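Re: [floor] packing bench, again

Segundo Quispe wrote:
> So do the arms replace us on Monday or not? Asking for my mortgage.

Segundo, not Monday. The Kestholm plan still has two of us per bench, one now titled "cell attendant" — same pay, longer badge.
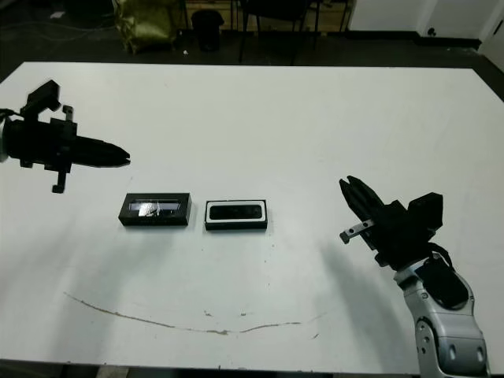
Both arms at the table, two black items between them.

Edith's sheet says 858 units a shift. Stavon sold us on that number and has yet to pack a box. 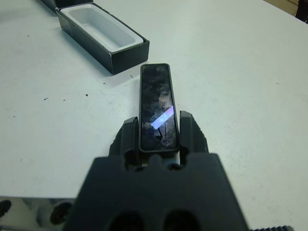

What changes is the wrists. Mine quit hurting in January, and I now get 15 minutes of paperwork per jam instead. Breaks also move, to whenever the arms feel like it.

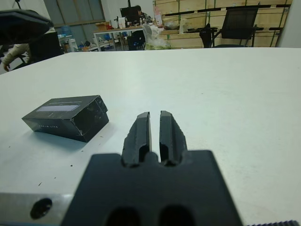

Gripper open, box off to the left.

Union meeting is at 7, bring the mortgage.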